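The Malabanan Cutting and Pinning Board

Inance Craft Supplies, Plultstead
Code: MB-50
In stock, usually posted within 2 working days

If you've ever pinned out a lace shawl on the spare bed, and then had to sleep on the sofa while it dried, this page is for you! The Malabanan is a large, light, white foam board that goes on top of whatever table you've got and turns it into a proper place to make things. We started selling it in the shop at Plultstead for the knitters, and within a month the model railway people had found it, and then the quilters, and then a lady who makes enormous kites, and we have been reordering it ever since.

It is a plain thing and we won't pretend otherwise. A sheet of foam board with a smooth face on both sides, sealed edges so it doesn't shed crumbs all over your carpet, and enough stiffness that you can pick it up by one end with your work still on it and carry it into another room (slowly, please, and mind the door frames).

What people use it for

Blocking knitting and crochet is still the main one. You can push a T-pin in at a slant and it holds, even with a good stretch on the yarn, and the face is white so you can see straight away whether your edges are running true. Wring the piece out well in a towel first. The board doesn't mind damp but it isn't meant to sit in a puddle.

Paper and card modelling comes next. Tape your plan to the board, lay a bit of greaseproof paper over it, and build straight on top, pinning each part where it belongs until the glue goes off. Arnel Salazar, who runs our Saturday bench in the shop, built a whole signal box that way over July and has been showing it to anyone who stands still.

Then there's pattern work. Dressmakers like it for holding pattern pieces flat while they trace off a new size, and quilters use it as a design wall, stood up against a bookcase with the blocks pinned on so they can have a think about the colours over a cup of tea. I do this myself and I can recommend leaving it up for a couple of days. You notice things on the second morning that you never saw on the first night.

And of course plenty of people just want a clean, pale surface to work on so that they stop ruining the dining table. That's a perfectly good reason to buy one.

How it lives on the table

The board has no feet and no clips. It lies flat under its own weight, and on most tables that is all it needs. If yours has a very shiny top, pop a square of shelf liner under each corner and it will stay where you put it. You can let it hang over the edge of a smaller table by a hand's width or so, but don't lean on the part that overhangs, or you'll have everything in your lap.

It does get marked with use, and I'd rather say so now than have you write to me about it afterwards. White foam board picks up grey smudges from pencil, from metal rulers and from hands, and the odd speck of something will settle in and stay. None of it makes any difference to how the board works. If a clean face matters to you, keep one side for messy jobs and the other for light wool and good paper, and write a small M in the corner of the messy one so you don't forget which is which.

Small things wander on a big board, so give them a home. A shallow tray with a raised rim is ideal for beads, pins and bits of card, and an oval one tucks in nicely towards the back where your sleeves won't catch it.
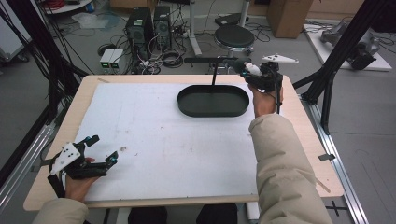 Size, weight and what comes in the packet

Thickness: 38 mm
Short side: 50 cm
Faces: 2, both white, both usable
Edges: sealed with white tape
Weight: light enough to lift with one hand, though you'll want both for steering
In the packet: one board, one sheet of care notes, a strip of spare edge tape

The long side comes in either regular or long, and you choose at the checkout. Regular suits most kitchen tables. Long is for shawls, scarves and anybody with a trestle. If you can't decide, lay out some newspaper on the table to the size you think you want and live with it for an evening. Nearly everyone who does this ends up going for the long one, and nearly everyone who doesn't do it rings us up to ask whether they can swap. (You can, if it hasn't been pinned into.)

Looking after it

Wipe it with a damp cloth and a drop of washing-up liquid, then again with plain water, and let it dry standing up. Pencil comes off with an ordinary soft rubber if you catch it early. Please don't use nail varnish remover, white spirit or any of the spray glues on the bare board, as they will eat into the foam and leave a dent that you can't fill. If you need to glue, use your greaseproof paper, or a bit of baking parchment, and change it when it gets crusty.

Keep hot things away. No irons, no glue guns resting on their noses, no mugs straight from the kettle. We do sell a pressing mat for ironing, which is a different sort of thing altogether, and the two can sit side by side quite happily.

Pin holes close up a little by themselves and after a year or so of steady use you'll find a soft patch in the middle where all the work happens. Turn the board round, or over, every so often and you'll put that off for a good long while. If the edge tape lifts, trim off the loose part and use the spare strip. It's a five-minute job.

Store it flat under a bed or upright behind a wardrobe. Leaning at a slope for months will give it a bend, and although you can coax it back with some heavy books, it's never quite the same board again.

Cutting on it

I should say a word about knives, what with "cutting" being in the name. You can use a light craft knife on the Malabanan for paper and thin card, and the board will take it, but every cut leaves a line, and enough lines will make a groove that your blade wants to follow. For a lot of cutting, put a self-healing mat on top. The Flustudach mat fits the short side exactly and has a grid printed on it, and we do a small saving if you buy the pair together.

Rotary cutters should always go on a mat. They press much harder than you think.

Questions we get asked in the shop

Can I cut it down to size? Yes, with a long sharp knife and a steel rule, in several light passes. Tape the new edge afterwards. We can't take it back once it's been cut, so measure twice and perhaps have someone else measure as well.

Will the colour come off on pale yarn? The board won't mark your yarn, but anything already on the board might. Wipe it first and use the clean side.

Is it any good for children's craft? Very good, with the pins put away. It's soft at the corners and it wipes down, and paint that has dried on it mostly peels.

Can two people use one board? On the long size, yes, quite comfortably, from opposite sides. On the regular you'd have to be fond of each other.

Do you do it in black? We had a few in and they showed every speck of dust, so we've gone back to white only.

Delivery and collection

Boards go out flat in a stout carton with card corners. They're bulky, so the courier likes somebody to be in, and we'll send you a message the evening before with a time. If the carton arrives with a crushed corner, please open it there and then and send us a photo. We'll put another in the post without any fuss.

You're also very welcome to collect from the shop in Plultstead. There's a board out on the bench by the window that you can prod, lift and stick pins in before you make up your mind, and if Arnel is in he'll find you a chair. The long size goes into most small cars with the back seat folded down.

Returns are fine on any unused board, in its carton, with the packing slip. Drop us a line first so that we know to look out for it.

Page last updated Tuesday, August 12, 2025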